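From: Shanti Jaiswal
To: allotment-and-home list
Subject: Re: Paint for the back bedroom – how much did you use?

Mamta Shukla wrote:

> Does anyone remember what they used on old plaster that drinks paint?
> Ours is the north-facing room and the last lot of magnolia went on
> like weak tea. Also, has anyone tried those soft pinky colours, or
> do they end up looking like a sticking plaster? Akash says go white
> and be done with it.

Hi Mamta, and hello everyone,

Don't listen to Akash! White in a north-facing room goes grey by teatime, I had six years of it in the old flat and I'd never do it again. We went for a pale pinkish beige in the end and I'm very fond of it. It changes all day long – peachy when the lamp's on, a bit lavender on a dull morning – and I haven't once thought of sticking plasters (well, I have now, thank you).

As for the thirsty plaster, do a mist coat first. Cheap matt emulsion, let down with water until it's like single cream, and slap it on with a big roller. Put sheets down everywhere, and I mean everywhere, I was still finding spots on the skirting in May. Leave it overnight and then do your 2 proper coats. I tried to get away with one and you could see every roller stripe once the sun came round.
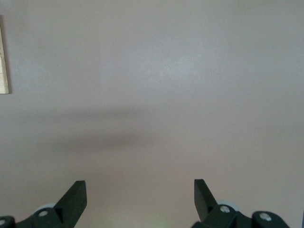 The other thing is filling. Bimla lent me her good flexible knife and it made more difference than any of the fancy filler I'd bought. Thin layers, let each one dry, sand it lightly and then go over the wall with a damp cloth before you so much as open a tin. If you hold a torch flat against the plaster you'll see all the lumps you missed, which is a bit depressing at ten at night but better than finding them afterwards.

I got everything from Awasthi, the shop behind the station. They'll mix any colour you bring in and they don't sigh at you if you want a tester first. Paint, rollers, tape and sheets came to nearly 1,000 rupees less than the big place wanted, so that paid for the curtain rail.

Manju, did you ever get your steps back? If not I've got a pair Mamta could borrow, they only wobble on the top one.

Love to all,
Shanti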